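Sofa cushions keep sliding forward, any fixes?
Asked by Ditte Hedegaard, 4/22/03

I bought a second-hand Erel two-seater in January and the seat creeps forward every time I sit down. By the end of a film I'm practically on the floor! I've tried a folded towel underneath and it just came along for the ride. Any ideas (cheap ones please)?

2 answers

Balakrishnan Rao
Rug gripper, the rubbery mesh stuff. I got mine at the market in Clollton, cut it 4 cm short all round and laid it under the seat. Mine's a Shetty, 63 inches wide, and one roll did it with a bit left over for the cutlery drawer.

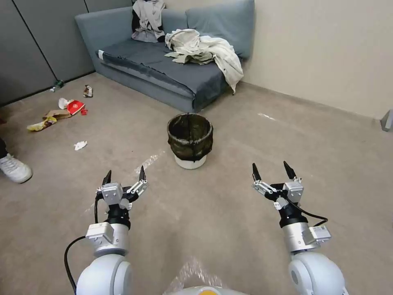 Grey sofa, dark seat, back cushions against the wall

Wash the mesh now and then or it goes dusty and loses its grip.

munley_mick
Had the same thing with ours. Sticky velcro, but it came off in the summer so maybe not. My sister just bought a new sofa lol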